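종이컵

종이컵은 판지를 원통 또는 원뿔대 모양으로 말아 만든 일회용 음료 용기이다. 액체가 스며들지 않도록 안쪽 면에 폴리에틸렌(PE)이나 폴리락트산(PLA)을 얇게 입힌다. 초기 제품에는 파라핀 왁스를 썼으나, 뜨거운 음료에 녹는 문제가 있어 차가운 음료용으로 용도가 제한되었다.

구조

몸통, 바닥, 테두리의 세 부분으로 나뉜다. 몸통은 부채꼴로 재단한 원지의 양 끝을 겹쳐 열이나 초음파로 접합한다. 바닥 원판은 몸통 하단을 안으로 접어 고정한다. 테두리는 윗부분을 바깥으로 말아 성형하며, 컵의 강성을 높이고 뚜껑을 결합하는 자리가 된다.
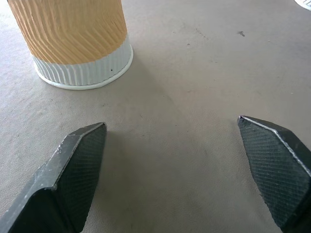
물결 모양 슬리브와 말린 테두리

단열

뜨거운 음료용 컵에는 이중벽 구조, 발포 코팅, 골판지 슬리브 등이 쓰인다. 골이 진 외벽은 손과 닿는 면적을 줄이고 사이에 공기층을 만들어 열전달을 늦춘다. 골의 방향은 세로가 일반적이며, 가로 또는 사선으로 배열한 제품도 있다. 슬리브는 컵과 따로 공급되기도 하고 공장에서 접착되어 나오기도 한다.

인쇄와 색상

인쇄는 대개 재단 전의 원지 상태에서 플렉소 또는 오프셋 방식으로 이루어진다. 단색 컵은 외면 전체에 한 가지 잉크를 입히며, 안쪽 면과 테두리는 원지의 흰색을 그대로 두는 경우가 많다. 접합부에는 접착 불량을 막기 위해 잉크를 입히지 않는 여백을 둔다.

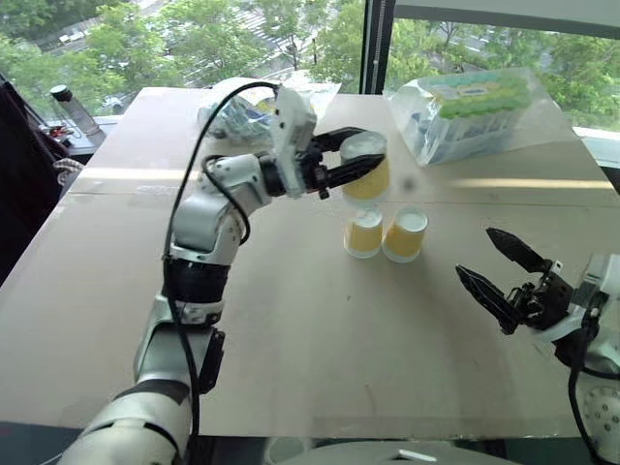
흰 테두리의 노란색 종이컵

재활용

코팅층 때문에 일반 폐지와 함께 처리하기 어렵다. 전용 설비에서는 컵을 물에 풀어 섬유와 코팅 필름을 분리하고, 회수한 펄프를 화장지 등의 원료로 쓴다. 내용물을 비우고 헹군 뒤 겹쳐서 따로 배출한다. PLA 코팅 제품은 산업용 퇴비화 시설의 온도와 습도 조건에서 분해되며, 일반 토양에서는 분해가 느리다.

같이 보기

골판지, 일회용품, 컵 홀더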